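Caring for Wooden Card Racks, Letter Holders and Small Shelf Fittings

Lorkside Household Advice Service - Home Care Sheets

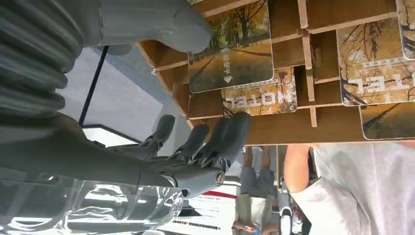
A wooden card rack with a printed card.

Small wooden fittings receive less attention than furniture, although they are handled more often. Card racks, letter holders and key shelves collect dust in their grooves and skin oils along their edges. The following guidance applies to unpainted and lightly finished wood. Painted items are covered in a separate sheet.

Routine dusting

Remove all cards and papers before cleaning. Dust the rack with a soft, dry brush, working along the grain, and finish with a clean cotton cloth. A one-inch paintbrush kept for this purpose reaches into most slots. Feather dusters are not recommended, as the quills catch on rough edges.

Dusting every week or two is sufficient in most homes. Racks kept in a kitchen will need a damp wipe as well.

Removing grease and fingerprints

Add 2 teaspoons of mild dish soap to a quart of warm water. Wring the cloth until it no longer drips, wipe a small area, and dry it at once with a second cloth. Do not soak the item or hold it under a running faucet. Standing water raises the grain and may loosen glued joints.

Vinegar should not be used on waxed or oiled wood. Spray polish leaves a film that transfers to paper, and cards stored in a freshly sprayed rack may stain.

Smoothing rough slots

Slots that snag or fray the corners of cards may be eased with fine sandpaper. Fold a strip of 200 grit paper around a piece of stiff card and draw it through the slot with light, even strokes. Brush out the dust before testing the fit. Coarser paper will widen the slot and leave the cards leaning.

Waxing

Apply a thin coat of clear paste wax to the outer surfaces only. Leave it for the time stated on the can, then buff. The inside of the slots should remain unwaxed. Allow the rack to stand overnight before cards are returned to it.

Loose joints

Scrape old glue from both faces of the joint with a dull knife. Apply a small amount of wood glue, press the parts together and hold them with a clamp or strong rubber bands until the glue has set. Wipe away any excess while it is still wet - dried glue will not accept wax or stain.

Older pieces

Racks that have been in a family for generations call for more caution. Gert Molefe of our repair desk advises against sanding any piece with a maker's mark or original finish. A writing-desk rack dated 1857 was brought to the desk in March with its label almost entirely sanded away, and the loss could not be repaired. Dry brushing is safe for most such items.

Placement

Keep wooden racks away from radiators, stovetops and direct sun. Felt pads under the base protect the surface beneath and should be replaced when they become flat or gritty.

Sheet reviewed by Lutfa Kumarasinghe, 2019-05-25. Printed copies are available at the front counter.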